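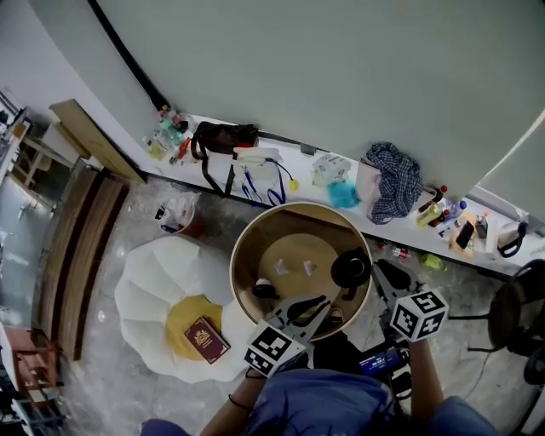 By next year you won't be picking up your own cups, a reader wrote under my last post on household robots, and could I please stop being so gloomy about it. I have had that comment in one form or another since I started this blog. I bought the first Zerby floor cleaner on the strength of it, and I still own a broom.

So let me set out where I think we are. Tidying a tray sounds like nothing. You pick up the cup, you pick up the small bits, you put each of them where it lives. A child can do it while talking about something else. For a machine it is several awkward jobs in a row, and the cup is the easy one. Clear plastic is hard to see against a pale surface and hard to grip when it's small. A cup on its side rolls if you nudge it. And where does each thing live? In my house that depends on who you ask.

The way people go about it now is to do the chore themselves with a pair of hand-held grippers, again and again, and hope the machine learns from the recordings. I think this is sensible, much more so than the old business of writing out every move by hand. But look at who is doing the work. It's a person, with a person's eyes and shoulders, who knows what a cup is for.
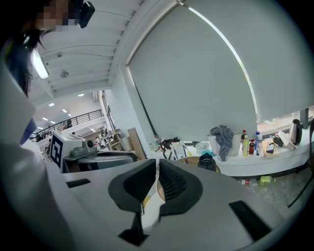

Gripper in hand, counter behind.

Then there are the numbers. Oritz put out a sheet in March claiming 97 per cent success at clearing a table. I read it twice. The table was the same table every time, and so were the cups. Put that rate in a real kitchen, where you might move a hundred things before supper, and you have three mishaps a day – one of them with the good glasses. The price was 1549 pounds, arm only, fitting extra. I can buy a lot of washing-up gloves for that.

Shop floors are a bit further on, I'll grant. The Abernathy warehouse near us has had 2 arms moving boxes for a while and they seem to earn their keep. Boxes are kind to robots, though. They have flat sides and they stay where you put them. My worktop has bottles, a kettle, a bag somebody dropped there and a cloth in a heap, and it will be arranged differently by teatime.

I said in the comments that I'd change my mind for a machine that could clear my kitchen table five evenings running without me laying it out specially first. Urnach say theirs will manage it. They haven't said when, and they haven't answered my email asking to borrow one – I'll put the reply up if it comes.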